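Serngate Opens Email Testing Service to Small Retailers

Griltow, Thursday - Serngate, a marketing services firm based in Griltow, is opening its email testing service to independent retailers and small online shops. The service was previously sold only to companies with mailing lists of more than 1,000 addresses. That minimum has been dropped.

The service, called Usunent, lets a business send two versions of the same email to separate parts of its list. Subject lines, send times, offers and page layouts can each be tested. Results are shown on one screen, with orders listed ahead of opens and clicks.

"Small shops ask us the same thing large ones do, and that is which email brought in the order," said Idun Ekström, head of product at Serngate. "Open rates don't answer that. We built the report around sales and left the other numbers on a second tab for people who want them."

Setup takes 45 minutes on a call with a Serngate adviser. During the call, the adviser connects the mailing list and the store's checkout, then helps the customer plan a first test. No code needs to be added to the emails themselves.

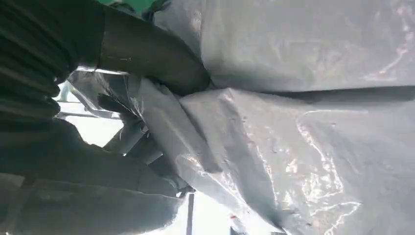 Page last changed: July, 10:45 a.m.

Ruiz-Ortega, a housewares and packaging supplier, used Usunent during its spring sale. The company tested a plain text email against its usual illustrated newsletter and has since moved its reorder reminders to plain text. It still sends the illustrated version when new stock comes in.

Ekström said small lists call for some caution. A test sent to a few hundred people can show a difference that would not appear a second time. Usunent marks such results as "early" and suggests repeating the test before any change is made to regular mailings.

"We would sooner tell a customer we don't know yet," Ekström said. "Running it again the next week costs them very little."

Shops can run up to 10 tests a month on the standard plan. Past results stay in the account and can be downloaded as a spreadsheet. Customers already on the larger plan will keep their current terms and will see the new report screen the next time they log in.

Sign-up is open now through the Serngate website. Setup calls are booked in the order requests arrive.

About Serngate
Serngate provides email, survey and customer list services to retailers and wholesalers. Its main office is in Griltow.

Media contact: Press Office, Serngate, Griltow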